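Print this page
E-mail this page

Chapter 8
Before the First Example

I spent my first month with a robot arm collecting the wrong thing, and I'd like you to get there faster than I did. I had read all about training. I knew how to set up a model, how to watch the error come down, how to fuss over settings late at night. What I didn't know was how to sit at a table and make the examples that the model was supposed to learn from. So when my advisor, Rianne Visser, asked how many demonstrations I had, I said 3327 and waited for her to be impressed. She asked how many of them started from a different place. Well.

That pile of examples was for a project we called Katositz, and it was supposed to teach an arm to pick up a cup and put it down on a mark. I had driven the arm myself, over and over, with the cup in nearly the same spot each time (I liked that spot, it was easy to reach!). The trained policy was wonderful at picking up a cup from that spot. Move the cup a hand's width to the left and the gripper went down on bare wood, closed, lifted, and carried nothing at all to the mark with great care.

In Chapter 7 we talked about what a learning system does with examples once it has them. This chapter backs up a step, to the part most courses skip: where examples come from, who makes them, and what you have to decide before you make even one. If you've only worked with data somebody else handed you, some of this will feel like housekeeping. Stick with it. I've watched more projects go wrong here than anywhere else.

First, some words we'll be using a lot. A demonstration is one try at the task, from the starting pose to the end, recorded with everything the arm did and everything the cameras saw. I'll also call it an episode, mostly when I'm talking about the file. The operator is the person driving the arm. A reset is whatever you do between one episode and the next to get the table ready again. You will do so many resets. Koen Goossens, who shared the rig with me on Katositz, used to say he was really a professional cup mover with a robot on the side.

Second, the question everyone asks: how many do I need? I can't tell you, and I get nervous around people who can. It depends on the task, on how much the starting conditions change, and on how steady your operators are. Our second try at the cup task used almost 4000 episodes, which isn't a huge jump from the first. The big change was that Anouk Verhoeven made us write a plan for where the cup would go, and we followed it even when it put the cup in annoying corners. That policy worked across most of the table. It still hated the far left, and we'll look at why in section 8.3.

Third, the table itself. People get this far, feel ready, and start dropping objects on it. Please don't, not yet. Look at your work surface with nothing for the arm to handle, because this is the stage on which every single episode will happen. Is the light even? Are there marks the system could latch onto? Can whoever is standing by reach the stop button without leaning into the arm's path? 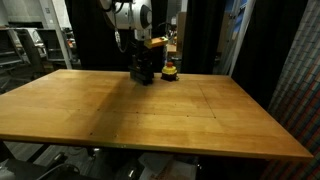
Figure 8.1. The work surface before any task objects are set out. Note the shadow across the left-center of the wood and the emergency stop at the back, beside the gripper.

Take that shadow seriously. To you it's nothing, your eyes forgive it right away. To a system learning from camera views, a cup in the shade and a cup in the bright part on the right can look like two different cups, and if all your examples come from one side, you've taught it about one of them. You can change the lighting, or you can make sure you collect plenty on both sides. I usually do the second, and I write down that I did.

The seams and small dark dots in the wood deserve a thought too. They make very handy landmarks. Pieter Van Beek once lined up every start with a joint in his tabletop, then swapped tables, and you can guess the rest.

Before you read on, get a sheet of paper and sketch your own table from above. Shade in the dark parts, mark the stop button, and draw the area the gripper can reach. Keep the sketch next to you, we'll be dividing it into start zones in section 8.1.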